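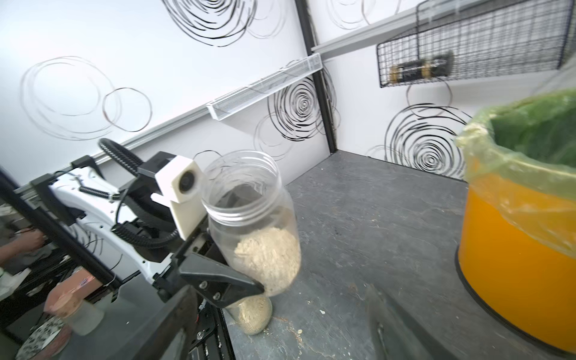 Pouring powder: what the group at Dornance has learned so far

Emiliano Xolalpa's group at Dornance has spent the spring on a task that sounds dull and has been anything but easy: getting a robot arm to handle jars of dry, crumbly powder. The work is part of the Sikolport project, and the first results went out to partners in May.

The trouble with powder is that it does not move the way a solid object does. It sticks, it slides all at once, and it keeps shifting after the arm has stopped. A policy trained on boxes and cups tends to tip the jar at one steady speed, and most of the load then comes out in a single lump.

The group tried a simple change. The policy is trained on short clips of 20 frames, and for each clip it also has to predict where the surface of the powder will be at the end. That guess is never used to steer the arm directly. It is there during training to make the network pay attention to what is inside the container as well as to the container itself.

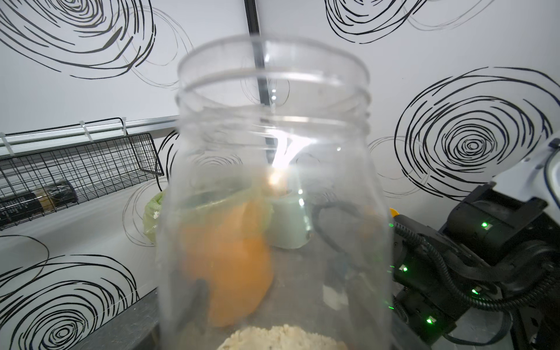
Clear plastic is hard on a vision system. Glare can hide part of the contents, and whatever stands behind the jar shows through it, bent out of shape. The first version of the surface labels, drawn by hand at Hodžić, often followed a reflection by mistake. Those labels were redone, and people drawing them can now mark a stretch of the surface as "not visible" – the training step then skips it.

With 1000 demonstrations, the policy with the extra prediction spilled less than the plain one on all 3 powders tested. With 40 demonstrations there was no clear difference between the two. Xolalpa thinks the smaller set holds too few slow pours, but that has not been checked.

Damp powder is still a problem. It clumps against the wall of the jar, and the arm keeps tilting until the clump lets go. The next round will add a light shake to the demonstrations, recorded with the Skiltetik controller. Partners who want the revised labeling guide can ask the group for a copy.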